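Give a new door a couple of days lying flat indoors before you hang it, as the wood has to get used to your heating, bless it.

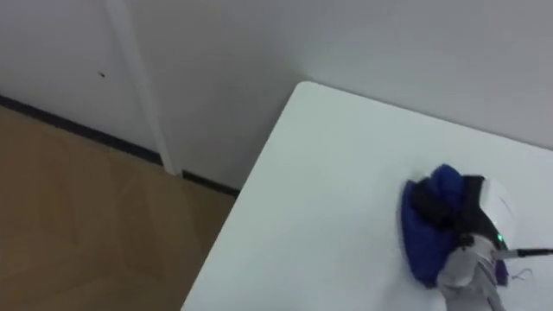
Then seal the top and bottom edges, which most of us forget, and leave it for 6 hours between coats.

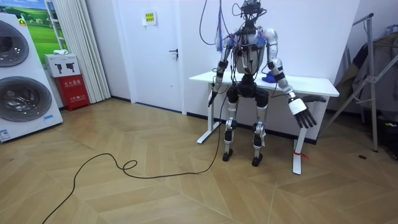
Sticking doors are usually just a loose hinge screw, so try the screwdriver before the plane. If you must plane, stand the door on its long edge and never on a corner — a desk corner like the white one here is easily wiped clean, but a bare door corner bruises at once. 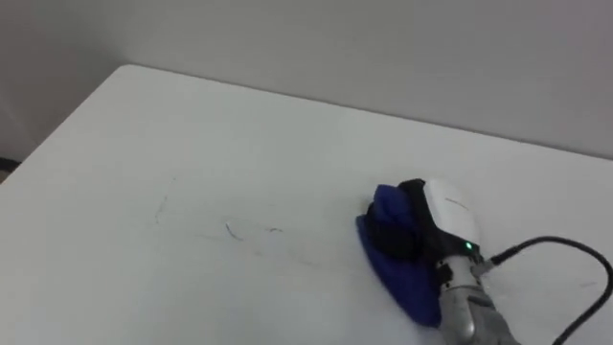 White tabletop against a pale grey wall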